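Illar Robotics Club opens its Drerkano Home Challenge to new students

PILLAI, 15 January 2023

Hi everyone, Mawar Osman here. I coach the Illar Robotics Club, and I get to share the fun news this time: sign-ups are open for our Drerkano Home Challenge, and any high school student in Pillai can join!

If you haven't heard of it, the challenge is all about the chores that robots still find hard. Making a bed, folding things, putting a blanket back where it goes (my own kids find that one hard too). Students work with hand-held grippers and record themselves doing a chore, and then they use those recordings to teach a robot arm. Our goal is 144 good recordings before the finals in July.

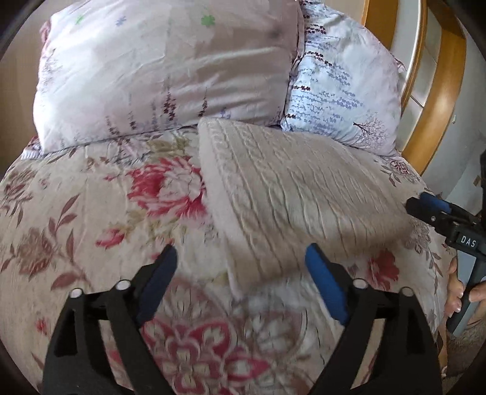 Two hand-held grippers and a cable-knit cloth on a flowered bedspread.

Soft stuff is my favorite part. A block stays the same shape when you pick it up, but cloth bunches and slides, and the students have to slow way down and think about where to grab it. "I used to just yank the blanket," says Illia Yurchenko, a junior on our bedroom team. "Now I look for a corner first."

We had 52 students last season, and I'd love to see more than that! You don't need any coding experience. Priltance, a local parts shop, is covering the entry fee for first-time members, and we have grippers you can borrow during club hours.

To sign up or to come by with a reporter's notebook, stop at the Illar front desk, Room 114, and ask for me.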